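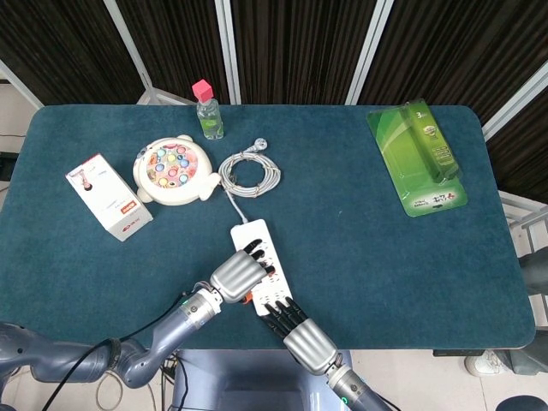 *White power strip on the teal mat, bench 2.*

June 30, 2018

Third attempt at the glue question. Amrit still thinks the Cormier hide glue is better than the Sternard fish glue for the chair joints, and he may be right, but I don't see how we'd know from what we've done so far. Going back through the notes from November, the "test" was two joints of each, broken by hand, by the person who already had a favorite. I was in the room. I nodded along. Not proud of it.

So, again, with a bit more care.

Cut 18 test joints from the same beech board, 9 for each glue. Plain mortise and tenon, no pins, shoulders left a hair proud and trimmed after. Florence numbered them and kept the key, so whoever pulls the lever doesn't know which glue is which. (You can smell the difference if you put your nose in it. Please don't.)

Hide glue soaked overnight and warmed in the small pot. Fish glue straight from the bottle. The label says it keeps for years on the shelf. The bottle has no date on it, so that's worth nothing to us.

Clamped 26 hours. Should have been 24 but I got held up at the lumber yard. Same delay for all of them, so I'm not going to fret.

Pulled the first six this afternoon with the lever and the hanging scale. Best one let go at 374 lb. The worst was under half that, and when I looked at the tenon there was bare wood all down one cheek. Starved joint. That's my brushwork and says nothing about the glue. I've marked it as a bad joint but left the number in the table. If we start throwing out the ones we don't like, we'll end up back in November.

Things I don't trust yet:

- The scale. Siiri hung the anvil on it twice and got two different readings. Small difference, but still.
- My tenons. Fit varies more than I want to admit. The last few off the saw were looser, and I was tired by then.
- The whole idea that a straight pull tells us anything about a chair. Chairs get racked, leaned back in and dragged across floors. Harvey has said this since the beginning and I've run out of arguments against him.

Maëlle passed on the Gredotetti leaflet, which claims their additive makes hide glue "up to" twice as strong. Up to. Compared with what, on which wood, after how long? There's one bar chart and the axis has no units. She wants to order a tub. I said fine, but it goes through the same blind pull as everything else, and we buy the smallest size.

Humidity was high all day, shop door open until four. Didn't write down the reading this morning. Need to do that before mixing, every time.

Next: pull the remaining 12, same hand on the lever. Florence keeps the key shut in her drawer until all the numbers are on paper. Amrit, if you're reading this, stop guessing out loud while I'm pulling.

Also out of paper towels, and the small glue brush is shedding bristles into the pot.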